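Namby 557 Folding Work Mat

Item no. 1829. Sold singly.

The Namby 557 is a closed-cell foam mat for kneeling or sitting on hard floors. It folds in three and closes with a strap. The top face is ribbed. The underside is smooth and should be laid on a swept floor, as grit will mark both the mat and any floor finish.

Open size: 1068 mm long
Cover: none, foam is sealed on all faces
Strap: woven, replaceable (order part 2369)
Cleaning: damp cloth, mild soap
Storage: flat or folded, out of direct sun

The foam recovers slowly in a cold room. Leave the mat open before use if it has been kept in a van or shed. Fold lines will show after the first few weeks and do not affect the padding. Do not use solvent cleaners or place the mat over floor vents.

The 557 replaces the Beaudoin mat, which had a stitched edge. Straps from the older mat do not fit.
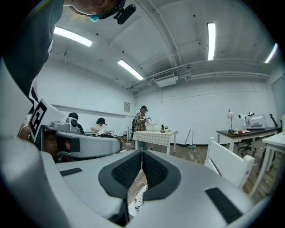 Two mats can be laid end to end, but they do not lock together. For long runs, use the Rircombe roll and cut it to length with a sharp knife from the smooth side.

Comments

Océane Vachon: Does the strap come in a longer size? Mine barely closes over a thin blanket.

Giang Hoàng: No longer strap as of August. I used a luggage strap.

Brittany Lapointe: Good padding. Smelled of rubber for a few days.

Related items

Rircombe Foam Roll
Ferier Knee Pads, Pair
Replacement Strap 2369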